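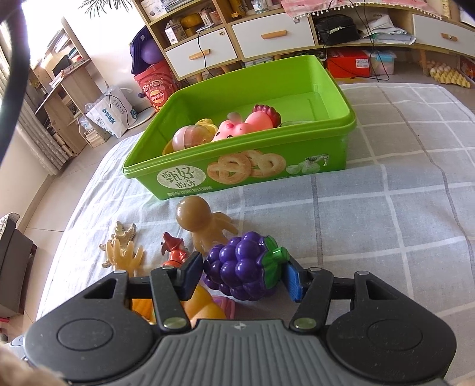 Home | Boards | New posts | Log in

Washing bath toys and small plastic stuff

clakeo_mom
I run the toy shelf at our library branch and wash everything in January. Vinegar soak, 30 minutes, air dry. Anyone do it differently?

Ronddale8
Dishwasher, top rack, every time. Soaking is a waste of an evening!

clakeo_mom
Mine came out warped last time, so no thanks.
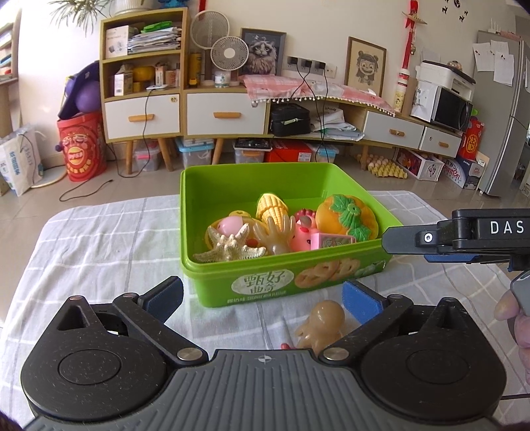 furnival_pat
Do squirty toys need anything extra?

Ronddale8
Squeeze the water out and dry them hole side down overnight.

clakeo_mom
OK, that one we agree on.

Recent topics
Getting crayon off walls
Puzzle storage (7 replies)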